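Lavstead LP Series Spur Pinions and Mating Discs
Dark steel pinions with plain round bore, supplied singly or with an aluminum disc
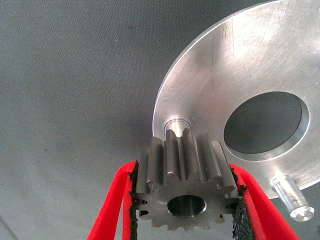

Samran Intarasuk asked before ordering whether the pinion could be pressed onto a shaft with a flat, and was told that it could not without a sleeve: the bore is a plain cylinder in every size, with no keyway and no flat, and a D-shaft will touch it on the curved side only.

General

The LP series is a range of small spur pinions for light transmission work, bench fixtures, training rigs and replacement duty in older Lo Presti indexing units. Teeth are straight and run parallel to the axis, so the pinion produces no axial thrust of its own and can be fitted either way around. The tooth profile is the square-cut form used in the original Lo Presti units, with flat tops and vertical flanks. It is not an involute profile. It will not run correctly against a standard involute gear, and we do not accept returns of pinions damaged by being run that way.

The finish is dark matte steel with a light film of preservative oil. Machining marks may be visible on the upper flanks of the teeth. They are left by the cutter and are within the drawing. Pinions are not polished after cutting.

Material and condition

Pinion: medium-carbon steel, through-hardened, dark finish, oiled.
Bore: plain round, reamed.
Teeth: straight, square-cut.
Disc: aluminum, brushed faces, beveled outer edge, chamfered through-hole.
Disc finish: bare. No anodizing, no lacquer.

The disc is a carrier and is sold as a machined blank. The through-hole has a bright chamfer on the rim to lead the shaft or bushing in without picking up an edge. Fine circular and diagonal scratches on the faces are normal for brushed aluminum that has been handled, and they are not grounds for rejection. Customers who need a cosmetic face should order the disc with film applied, which adds 2 working days.

Ordering

Part number LP-498 is the pinion alone. Part number LP-970 is the pinion with its matching disc. Both are normally shipped from the Bustley warehouse. Orders received before noon leave the same day if the part is in stock. Discs and pinions are packed separately, the pinion in waxed paper and the disc between card sheets. Please keep the paper if the pinion is going back on a shelf.

Sleeves for flatted shafts are listed under Shaft Accessories. State the shaft diameter and the depth of the flat. We can also open the bore to a customer's dimension, but only before hardening, so this has to be requested with the order – a finished pinion cannot be sent back for reboring.

Handling and fitting

Wipe the oil film from the bore and the shaft with a lint-free cloth and solvent before using retaining compound. Leave the film on the teeth if the pinion will be greased at assembly.

Hold the pinion by its outer edge in soft or grit-faced pads. Bare hardened jaws can bruise the tooth corners, and a bruised corner on a square-cut tooth will be heard at once when the drive turns. Check the teeth for crumbs of pad material afterward and brush them out of the grooves.

Press on the face close to the bore, with a tube or a sleeve of suitable diameter. Do not strike the teeth. When working next to the disc, cover it. The aluminum marks easily and the steel does not.

Lubrication

A lithium grease of medium consistency is suitable for enclosed units. For open drives use the Lirnen dry film or an equivalent, applied thinly to the flanks. Excess grease in the grooves holds swarf and dust.

Storage

Store dry, in the original paper or lightly re-oiled. Surface rust on the face can be removed with a fine abrasive pad. Rust on the flanks should be treated as wear, and the pinion replaced.

Comments

Hjalti Mogensen
Fitted the LP-970 to an old indexing table in January. Pinion went on with light hand pressure and retaining compound. The disc needed a pass with a deburring tool on the outside edge, otherwise fine.

toolroom_b
Please put the bore tolerance on this page. I had to call for it.

Lavstead Parts Desk
The tolerance is on the drawing, which we send on request. We will look at adding it here.

rkv
Can confirm the note on involute gears. Two teeth gone in one afternoon, entirely my own doing.

Page last updated: January

Contact the parts desk | © Lavstead. All rights reserved. | Back to top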